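Visit report: the Stunell shared workshop

Wajid Kazmi and I drove out in December to see the arm build at Stunell, the members' workshop behind the old Abella tile store. Membership is 716 dollars a year and the key fob works until 9 at night.

The project is called Jodetti. Rhea Mangubat started it in her garage and moved it here when she ran out of bench. The aim is to have a robot arm take apart and refit old desktop computers, beginning with the processor. She has spent $3,209 so far, most of it on the arm.

We talked mostly about fixtures. Rhea prints hers in grey plastic and has redrawn the main plate several times. Bienvenido Soriano writes the motion code and keeps the speeds low near the socket — bent pins are the big worry. He would like 1,000 logged placements before anyone touches the memory modules.

Wajid asked about cooler screws. Those are still done by hand, and a driver tool is next on the list.

Parking is on the street. Bring your own mug.
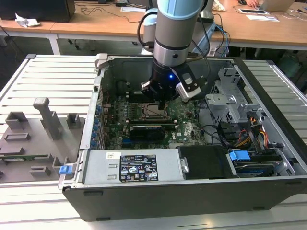

The Dell tower on the slotted bench, and the Xeon E5-1630 v3 in the gripper. 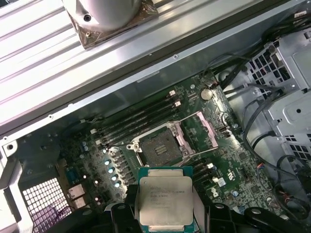

Filed under: Workshop visits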